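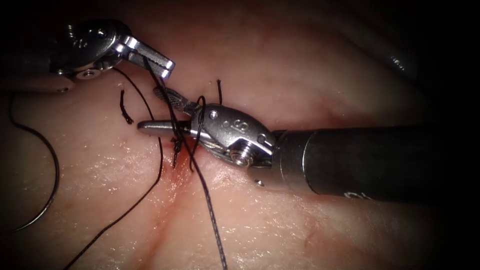
I'd been wearing Jilterano for most of the spring before I finally got to sit down with the man who made it. Kibet Khaemba runs Kalluvis out of a narrow upstairs studio with one good window, and the first thing he did when I came in was ask me to please go wash my hands (I'd put on hand cream in the car. Rose hand cream! To meet a perfumer!).

"It's fine, it's a nice one," he said when I got back, "but I'd have been smelling it all afternoon instead of talking to you."

He's a quick talker, funny, and he gets up a lot. Within ten minutes there were paper blotters all over the table between us and I'd lost track of which was which. I wanted to start with how he got into this, and he groaned a little, because apparently everybody does.

"I was selling paint," he told me. "House paint. I mixed colors at the counter, and people would bring in a scrap of curtain and say, match this. So you learn to look at a thing and think, okay, a bit of black, a bit of yellow, more yellow. And one day I was smelling my aunt's face powder and I caught myself doing the same thing. A bit of violet, a bit of something like bread."

The powder turned into his first perfume, Ogola, and it took him 19 tries before he'd let anyone outside the family smell it. I love Ogola, though I know people who can't stand it. It opens very dry and a little dusty, iris mostly, and then there's this warm toasted thing underneath that I always want to call cereal. Kibet calls it the crust.

"My aunt hated it," he said, laughing. "She said, I don't smell like toast. I told her, you do a bit."

Jilterano is a much easier perfume to like, and it's the one that got Kalluvis noticed. Green fig, black pepper, and a salty vetiver that hangs on to a scarf for days. I asked if he'd set out to make a crowd-pleaser and he thought about it for a while before he answered.

"I set out to make something for hot weather, because everything I owned then was so heavy. The fig was supposed to be tiny. Then I spilled too much in one trial, and I was annoyed, and I left it on the shelf and went home. Next morning I smelled it and thought, well, there goes my plan."

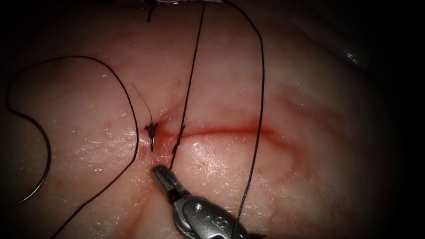

Two knots in dark thread, close together at the left end of a thin red incision.

We got on to the new one next, which I'd been dying to ask about. It's called Drodier and it came out in May, and if you've only smelled it on paper I'd beg you to try it on skin. On the blotter I got mostly incense and cold tea. On my wrist it went all plummy and soft, and three hours later it was practically suede.

"Paper is very bad for this one," he agreed. "There's a lot of osmanthus, and osmanthus needs somebody warm. I had two shops tell me it was too stern. I said, are you wearing it or are you just waving it around?"

Does he mind that sort of thing? Not much, he says. He minds reformulating more. A tea extract he'd used from the start of Drodier got too expensive halfway through, and he had to rebuild the whole opening with a different one – "greener, a bit rude" – and then take out some of the smoke so they'd stop fighting. He handed me the old version and the new version side by side. I preferred the old one, and I told him so, and he took the blotter back and sniffed it for ages.

"Yes," he said. "Me too, on Mondays."

What he wears himself is usually nothing at all when he's working, and on days off a plain lavender water that he makes in a big jug and won't sell. I did ask. He poured a little into a sample vial for me instead and wrote LAVENDER on the side in pencil, and it leaked all through my purse on the way home. My wallet still smells fantastic.

Ogola, Jilterano and Drodier are all available from Kalluvis now, with sample vials of each for anyone who'd like to try before buying a bottle.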